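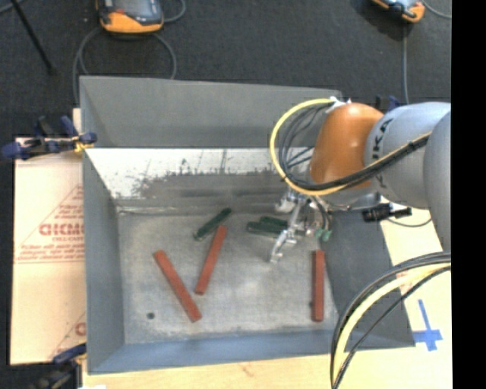 18/07/2025

Gripper swap day! Took the Marchetti fingers off the KUKA and put the Dreken ones on, and I already like them better - they're thin enough to get down between two blocks that are nearly touching, and the green ones love to bunch up. We did 133 picks before lunch and dropped 30, mostly near the bin walls. Vittoria Costa still wants the Marchetti set back (she says the Dreken pads won't last until September). Ugh, maybe. Need to redo the cable loop tomorrow, the yellow one bugs me.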